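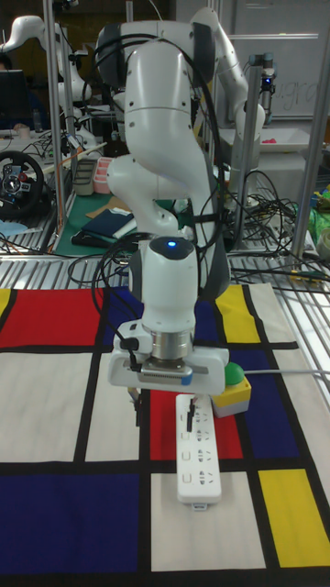
Deividas Vasiliauskas wrote in response to the previous entry that a comparison of grippers means little until both have been tried on the same object, in the same place, at the same speed. The point is accepted, and the procedure has been changed accordingly.

The object is now the white power strip with four outlets. It lies lengthwise on the printed mat, and the approach is made at its far end. The gripper under trial is the white parallel model with two slender black fingers, listed in my notes as the Pidley. The earlier unit, the Endell, has shorter fingers and was withdrawn on Fri 30 June after 185 cycles.

Each gripper is given 11 attempts per session. An attempt is recorded as a success when the strip is lifted, held for six seconds and set down without turning. Closing force is left at the controller's default setting. Cable routing along the arm is checked before every session, as a tight loop near the elbow spoiled two of the Endell results.

My present view is that finger length matters more than force for an object of this shape, although the long fingers flex more than I would like. Heino Šimkus has asked for the same test with the wrist turned a quarter. Those results will be posted in September, together with the Endell figures.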